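Zillar Hen Log, README

Seven hens, one notebook, typed up by Florante Panganiban in July 2024. There are 221 rows, one per egg collection. The hens were not consulted.

Columns: date, hen, eggs, weather, notes. The hen column is a guess on most days, as Kikis and Tamiru lay in the same box and neither will own up to it. Weather is whatever I saw from the kitchen window. Blank means I forgot, or it was raining and I didn't care to look. 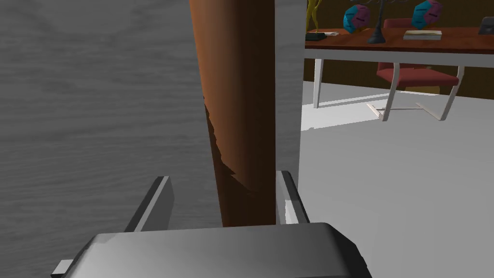
Graziella Piras wrote back that a blank in the eggs column ought to mean zero, and that anyone adding up the totals would want to know which. She's right. Blanks in that column are now zeros, except for 3 rows smudged past reading, which are marked "x".

Known problems: the molt is logged as "sulking" throughout. Feed brand changed partway and I didn't write down when.

Use it however you like. Corrections go to the Plosito poultry list, where I read most of them.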